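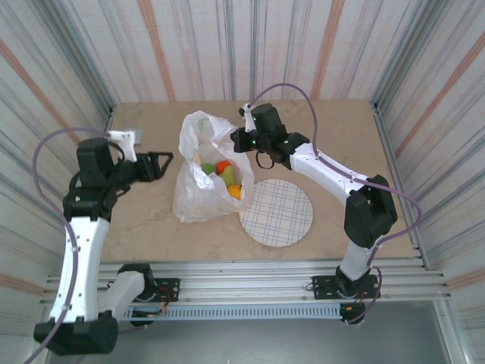
特集|ロボット・自動化

袋の中の果物と、双腕キット「レヴェオ」の値札

最終更新:2020年4月

くしゃくしゃの半透明のポリ袋に、おもちゃの果物が入っている。緑の玉、トマトらしき赤いもの、洋梨、オレンジ。袋の口は上を向いて少し開き、右側の腕の先がその上にかぶさっている。ハラウィラ社(Harawira)が売る双腕キット「レヴェオ」(Leveo)の仕事場は、だいたいこういう眺めだ。木の天板、アルミの枠、手前のレールに固定された二本の腕。買い物から帰った台所を思い浮かべる人もいるだろうし、同社の宣伝もそこを狙っている。

宣伝文句はこうである。「教えれば、覚える。プログラムは要らない」。人が腕を操って作業の手本を見せ、その記録を「セルタンビー」(Celtamby)という同社の学習サービスに送ると、しばらくして動作モデルが返ってくる。あとはボタンを押すだけで、腕がひとりで同じ仕事をこなすという。

この手の売り文句を、私は何年も聞いてきた。見本市の通路で、投資家向けの昼食会で、あるいは一度も出荷されなかった製品の予約ページで。だから今回は借用機で済ませず、編集部の経費で一式を買い、箱を開けるところから自分たちでやることにした。結論を先に知りたい方のために書いておくと、腕の出来は悪くない。売り方のほうに引っかかるところがいくつもある。

値段の読み方

本体は1255ユーロ。この数字を見て安いと思った方は多いはずだ。私も思った。二本の腕と関節のモーター、つかみ手、配線、制御基板までそろっての値段なら、研究用の機材を見慣れた目にはずいぶん穏当に映る。

ところが、注文画面を進めるとセルタンビーの利用料が現れる。月に195ユーロ。最初の月は無料だが、解約しなければそのまま課金が始まる。半年も使えば利用料の合計は本体に迫り、一年では本体を大きく追い越す。製品ページの一番上に掲げられているのは本体の値段で、利用料はページのずっと下、対応する電源の規格の隣に小さな字で書いてある。

利用料を払わずに腕だけ使うことはできるのか。できる。手元の操作用の装置で動かすことはできるし、記録した動きをそのまま再生することもできる。ただし再生はあくまで再生で、袋が少しでもずれていれば腕は何もない空気をつかむ。宣伝にある「覚える」の部分は、すべて利用料の側にある。

さらに、箱に入っていないものが多い。天板がない。枠がない。囲いの壁もない。製品紹介の写真に写っている作業場を再現しようとすると、アルミの押し出し材と金具をよそで買い、木の板を切ってもらい、背後と左右に布を張ることになる。説明書の該当箇所には「適切な作業環境をご用意ください」とあるだけで、部材の一覧すら付いていない。うちの編集部では枠の寸法を一度間違え、切り直しの代金を払った。誰の責任かという話になれば私の責任だが、図面が一枚あれば防げた間違いでもある。

布の壁を飾りだと思っていた

囲いの壁には、縦に灰色や青や淡い橙の筋が流れる白い布を張った。見た目の好みで選んだと思われそうだが、初めは私もただの目隠しのつもりだった。

最初の一週間、われわれは壁なしで試していた。背後は編集部の本棚である。手本を記録してモデルを受け取り、走らせてみると、まずまず動いた。翌日、誰かが本棚の前に上着を掛けた。すると腕の動きが目に見えて鈍った。袋に近づく途中でためらうように止まり、少し戻り、また近づく。上着をどけると元に近い動きになった。

ハラウィラ社に問い合わせると、返事は丁寧だった。カメラの映像をもとに学習しているので、背景の変化は性能に影響しうる。囲いの使用を推奨する、と。推奨するなら製品ページに書いておけばいいと思うのだが、そこでは腕が開けた明るい部屋で、何の囲いもなく果物をつまんでいる。

布を張ってからは落ち着いた。だから壁の効果は認める。同時に、壁の中でしか落ち着かない機械を家庭や店先の助手のように売るのはどうなのかとも思う。台所の背景は毎日変わる。

果物を袋から出すという仕事

試験の課題には、袋から果物を取り出す作業を選んだ。同社のデモの定番で、向こうが得意と言っている種目で見るのが公平だろうと考えたからだ。

袋というのは、人間が思うよりずっと面倒な相手である。形が決まっていない。つかめば縮み、離せば戻り、中身が動くとまた変わる。半透明だから、カメラには果物の色がにじんで届く。口がどちらを向いているかも毎回違う。産業用のロボットが長いあいだ箱とトレーばかり相手にしてきたのには理由がある。

同社の手引きは、一つの作業につき手本を40回記録するよう勧めている。やってみるとわかるが、これが思いのほか疲れる。左右の操作用の装置を握り、袋の縁を押さえ、つかみ手を中に入れ、果物をはさんで持ち上げ、横に置く。慣れないうちは袋ごと持ち上げてしまい、記録を捨ててやり直しになる。おもちゃの洋梨は軽くて滑りやすく、くびれたところをうまくはさまないと回ってしまう。若い編集部員のほうが明らかに上手で、私は途中から見学に回された。

それで、結果はどうだったか。袋の口がはっきり開いていて、果物が重なり合っていなければ、よく取れた。見ていて素直に感心する場面もあった。一方の腕が袋の縁を押さえているあいだに、もう一方が中へ入り、角度を変えて玉をはさみ直す。教えた動きをなぞっているだけには見えない柔らかさがあって、部屋にいた全員が手を止めて見入った。ここは公平に書いておきたい。

口が閉じかけていると、話は別になる。腕は口を開けようとせず、袋の上から果物をはさもうとした。袋越しにつかんだまま持ち上げ、ビニールごと横へ運び、離す。腕の側ではそれで仕事が済んだことになっているらしく、初期位置へ戻って次の指示を待った。失敗を検知して知らせる機能はない。仕様書のどこにも「ある」とは書かれていないから、嘘をつかれたわけではないのだが、宣伝動画の中の腕は失敗というものを一度もしない。

天板の上に丸いマットを敷いたときも困った。白地に青い格子が入った薄いもので、置き場所の目印になればと思って袋の脇に敷いた。マットなしで記録した手本から作ったモデルは、これを見てかなり迷った。格子の線のあたりでつかみ手が開いたり閉じたりする。結局、マットを敷いた状態で手本を取り直した。取り直せば直る。直るのだが、そのたびに人の時間が消える。

「最大100種類」の中身

製品ページには「最大100種類の作業を記憶」とある。これについて、ハラウィラ社で製品を統括するセタレ・アラブザデ(Setareh Arabzadeh)に通話で尋ねた。

「保存できるモデルの数です。利用者のアカウントごとに、その数まで保管して切り替えられます」

最初から入っている作業はいくつあるのか。

「初期状態では入っていません。作業環境がお客様ごとに違いますから、入れておいても役に立たないんです」

筋の通った答えだと思う。ただ、「作業を記憶」という言葉を読んで空の棚を想像する人はどれだけいるだろう。そう言うと、彼女は少し間を置いて、文言については社内でも議論がある、と認めた。8月に予定している改訂で見直すつもりだという。

料金の表示についても聞いた。本体価格だけを大きく出すのは誤解を招かないか。

「サービスが任意だからです。契約しなくても製品は使えます」

契約しない利用者はどのくらいいるのかと重ねると、数字は公表していないという返事だった。学習を手元の計算機でできるようにする予定はあるかという問いには、「検討しています」。この業界で検討という言葉が何を意味するかは、読者のほうがよくご存じかもしれない。

アラブザデの話しぶりには好感を持った。こちらの意地の悪い質問にも逃げずに付き合ってくれたし、袋の口が閉じかけたときの失敗についてはこちらが言う前に自分から触れた。社内でも苦労している課題だそうだ。その率直さが製品ページに一行でも載っていれば、この記事の調子はだいぶ変わっていたはずである。

使っている人の言い分

売り手の話ばかりでは偏る。クキア(Cukia)という小さな工房で、昨年からレヴェオを使っているパルヴァネ・カリミにも話を聞いた。贈答用の詰め合わせを作る工房で、袋や箱に細かな品を入れる作業が多い。

カリミの評価は、私よりずっと高かった。

「期待が低かったからでしょうね。機械に人の代わりをしてもらうつもりはなかったんです。夕方、みんなの手が疲れてくる時間に、決まった品を決まった袋に入れてくれれば十分でした」

実際にそうなったのか、と聞いた。

「品によります。硬くて丸いものは得意です。リボンは駄目。薄い紙も駄目。やらせてみて駄目だったら、もうやらせません」

腕の見張りは必要かと尋ねると、必要だという。同じ部屋で別の作業をしながら、音で様子をうかがうそうだ。つかみ損ねたときはモーターの音が少し違うらしい。私も後から編集部で耳を澄ませてみたが、違いはわからなかった。

利用料についてはどうか。カリミは苦笑した。

「高いですよ。教えることがない月も払うんですから。教えるときだけ払う形にしてくれたら、ずっと付き合えるんですけど」

一度モデルを受け取ったら契約を切ればよさそうなものだが、そうはいかない。規約を読むと、契約が切れたアカウントではモデルの起動ができなくなるとある。自分の手で手本を見せて作ったものが、支払いを止めた月から動かなくなるわけだ。カリミもこの条項を、買って半年ほどしてから知った。私はこの点をいちばん問題だと考えている。手本の記録そのものは書き出せるが、同社の独自形式で、よそのソフトでは開けない。

組み立てと日々の手入れ

機械としての話もしておこう。組み立ては半日では終わらなかった。腕は黒い取り付け金具でレールに固定する。ここは頑丈で、締めてしまえばびくともしない。白いリンクに小さな黒いねじがいくつも並び、これを一本ずつ締めていく工程が長い。ねじの長さが似ていて、袋の表示も薄い。間違えると途中で奥まで入らなくなるので、そこで気づく。

配線はもう少し何とかならなかったものか。手首のあたりから紫のケーブルが大きく弧を描いて外に出ていて、見た目にはなかなか派手である。腕を大きく振るにはこれだけの余裕が要るのだろう。説明書にはケーブルの取り回しの図が載っているものの、腕をいっぱいに伸ばした姿勢の図がない。われわれは一度きつく留めすぎて、関節が途中までしか回らない腕を作ってしまった。左の金具の近くでは、赤い線のつながった小さな基板がむき出しでぶら下がる格好になった。覆いは別売りですらなく、存在しない。学校や店に置くつもりの人には、自作を勧めることになる。

右腕の手首には小さな緑のランプがついている。光っていると安心するのだが、意味を説明書で調べると「通電中」とあるだけで、動作の成否とは関係がない。成功したら色を変えるくらいの工夫はあっていい。袋ごと果物を持っていった腕のランプも、やはり緑だった。

動作音は静かなほうだと思う。隣の机で電話をしていても気にならない。ただ、長く動かすと初期位置がわずかにずれてくるようで、われわれは朝に位置合わせをやり直す習慣がついた。位置合わせの画面は英語のみ。日本語の説明書はあるが、画面の用語と訳語が一致していない箇所があり、同じ部品が三通りの名前で呼ばれている。サポートはメールで、返事は早く、内容もまともだった。

つかみ手は消耗品である。先端は交換できる。ところが交換部品の価格表が見つからない。問い合わせたところ、在庫状況により個別に案内するとのことだった。個別に案内という言い方が好きな買い手はあまりいないと思う。

誰が買うのか

大学や専門学校で、手本からの学習を学生に触らせたいというなら、悪い選択ではない。袋の扱いでつまずくこと自体が教材になるし、失敗の原因を追うのは面白い。ただし自前で学習まで回したい研究室には、セルタンビーの中身が見えないことが不満になるだろう。どんな設定で学習したのか、なぜこのモデルは前のものより下手なのか、画面は何も教えてくれない。出てくるのは進み具合を示す棒と、終わりましたという通知である。

カリミの工房のように、品が決まっていて、人がそばにいて、駄目なことは駄目と割り切れる現場なら、値打ちを感じるかもしれない。契約の条件を先に読むこと。起動の条項は規約の後ろのほうにある。

家庭で果物を袋から出してほしい人は、手で出したほうがいい。編集部でもっとも機械に甘い部員でさえ、この点には異論を唱えなかった。

私個人は、利用料の仕組みが変わるまで人に勧めるつもりはない。腕だけ見れば、この値段でよくここまで作ったと思う。だからなおのこと、月々の支払いが止まると動作モデルまで止まるという設計が残念でならない。アラブザデには取材の終わりに、契約終了後も作成済みのモデルを動かせるようにする考えはないかと、もう一度聞いた。持ち帰ります、とのことだった。締め切りまでに返事は来ていない。

うちの一式は、無料期間が終わる前に解約の手続きをした。手続きの画面は四つに分かれていて、最後のひとつで割引を提示された。腕はまだ編集部の隅で枠に付いたままで、録画の再生だけならできる。次の号の取材で使いたいという部員がいるので、果物も袋も片づけずに置いてある。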